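Toy library in Rodau opens a shelf for play food

Nov 1, 2025 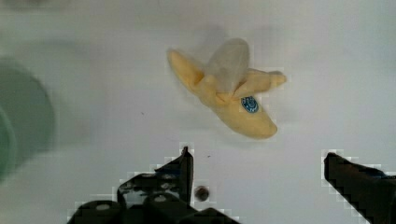

The toy banana with its peel open, one of the new items for lending.

The toy library in Rodau has started to lend play food to families. Until now the members could borrow puzzles, building sets and ride-on toys, but the pretend kitchen things stayed in the play corner and were not allowed to leave the building.

The new shelf has 55 pieces, most of them fruit and vegetables. They are packed in small cloth bags, and a family can take one bag home for up to six weeks. Members pay nothing extra for it.

Merle Whitelaw, who is responsible for the lending desk, said the parents have been asking for this since a long time. "The children play shop here in the morning, and then they must leave everything behind and there are tears at the door," she said. "With the bags they can continue the game at home."

The banana is already a favorite in the play corner. It is pale yellow, with flaps of peel spread open at one end and a small oval blue sticker on its side, like the ones on fruit from the supermarket. Whitelaw said that the younger children like to ask each other who wants to eat it first.

A part of the play food was given by Donnelly, the family shop on Vendow Street, which closed its toy department in September. Kane Donnelly brought the boxes himself and stayed for the afternoon to help with the sorting. The rest was bought with money from the summer book sale.

Before a bag goes out again, it is checked against a card with the list of contents. Pieces which are broken or have open seams are taken out. Tipene Kereama, who prepared the cards, asks families not to put the toys in the dishwasher and to wipe them only with a damp cloth. If a piece is lost, it should be told at the desk, and there is no fine for the first one.

The toy library was founded in 1986 in one room behind the swimming hall and moved to its present address at Iner Square later. Last year it made 3804 loans, the highest number until now. Murray Bolger, the chairman, expects that the play food will bring more families with children under four, who often find the puzzles too difficult.

The bags can be borrowed during the normal opening hours, on Wednesday afternoon and Saturday morning. New members should bring a proof of address. Donations of play food are welcome if they are clean and complete, but the library cannot accept toys with batteries at the moment, as the storage room is full.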